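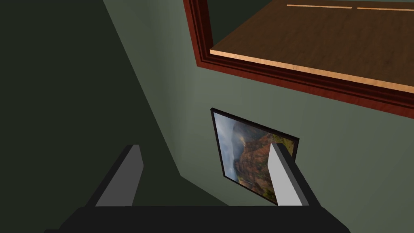
Can a robot do the chores in a normal house yet?

One or two of them, in a house where somebody has already picked everything up off the floor. Vacuuming, mostly. Anything with hands is still a lab thing or a very slow video.

Last updated February 11, 2021
14 replies | 509 views | 3 shares

imtiaz_w
Starting this because my brother in law swears he'll have a machine folding his shirts by December. I say no way. I have a robot vac, it's fine, it eats phone chargers. Who here has something that does more than floors? Real use please, not clips from a trade show.

leonilde.b
Floors and windows. The window one is called a Hinik, my sister bought it, it sticks to the glass and goes back and forth. Leaves the corners. She does the corners by hand and then ends up doing the whole window by hand.

shopfloor_kav
Different answer if you count work and not home. We've got an arm at the plant (Hettiarachchi, we do hinges and drawer hardware) that loads trays all shift. Same part, same spot, same angle. 545 trays yesterday and it dropped two. So machines can do chores, just give them the same chore forever.

imtiaz_w
ok but thats not a chore thats a production line

shopfloor_kav
It was a chore when I was doing it.

Tharindu M
Agree with Kavinda up to a point. The gripping is not the hard part any more. Knowing what it's looking at and where it's ended up is the hard part. I run sims at home as a hobby, cheap desktop, free software. Simulated gripper picks up the block 98 percent of the time. Then I move the block to a different shelf and turn the lights down and it goes for the wall.

leonilde.b
98 sounds good tho?

Tharindu M
98 on a block. On a block in the place it trained on. Think how many things you pick up before breakfast, then think about dropping two in every hundred and some of them are glasses.

SumaiyaJ
Going to disagree with pretty much everyone. You all want a butler. I have bad wrists and I'd take a machine that does ONE thing badly. If it gets the laundry out of the dryer and into a basket, not folded, just in the basket, I'd pay for that today. Slow is fine. I'm at work, it can take four hours.

imtiaz_w
fair, hadn't thought of it that way

shopfloor_kav
Sumaiya the trouble is price. Our arm was a lot more than 1,000 dollars, and then the fence, and the guy who comes to set it up, and the guy who comes when the first guy set it up wrong. Nobody is putting that next to a dryer.

SumaiyaJ
Dishwashers cost a fortune once too. And you don't need a factory arm to move towels. Towels don't break.

Tharindu M
Towels are worse than glasses to be fair. Glass keeps its shape. A towel is a differnt shape every time you look at it, and half of it is hidden under the other half. Cloth is where my sim just gives up.

SumaiyaJ
So grab any bit of it and pull. That's how I do it.

Tharindu M
...that might work for unloading. Not for folding.

SumaiyaJ
I said not folded!!

leonilde.b
Dusting is the one I want. Picture frames, the tops of doors, under the cabinets. I always find it when company is already in the driveway.

shopfloor_kav
Dusting means touching every thing you own with a motor. No thanks. Our arm doesn't know it hit something till it's hit it pretty hard. The newer ones from Rimex are supposed to stop on contact, haven't used one, can't say.

leonilde.b
Could be a soft brush on the end. Light touch.

shopfloor_kav
Then you need it to know where the frame is to within a hair and your frames are crooked like everyones.

imtiaz_w
So where are we. Floors yes. Trays yes if you never move the trays. Towels maybe, if you're patient. Dusting no. Shirts by December no – I'm going to show him this thread.

SumaiyaJ
Put me down as towels YES. Also if anyone sees a used arm on Listia, a small one, send me the link. I'm serious.

Tharindu M
Will keep an eye out. Make sure it comes with the controller, people sell them without and then it's a coat rack.

We use cookies to keep you logged in and to count visits. By using this forum you accept this. Get the weekly thread roundup by email – sign up in your profile.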